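4.2 Clearing the table: what the arm can do today

Before you start, read section 4.1. The Ivis arm can pick up light and dry items. It can not yet wash, wipe or carry soup.

1. Put the arm in Home position and wait for the green light.
2. Set the bowl within reach of the gripper.
3. Place single items on the table with open space between them.
4. Select program 6 and press Start.

Note: In our Elville kitchen tests, soft and flat items were dropped most often — napkins especially.

Caution: Keep hands away from the table until the arm is again in Home position.

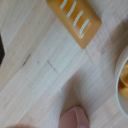 Can the arm clear a family table without a person in the room?
Not at this time. A person must stay near the stop button during the whole program.

5. Press Stop, then switch off the power.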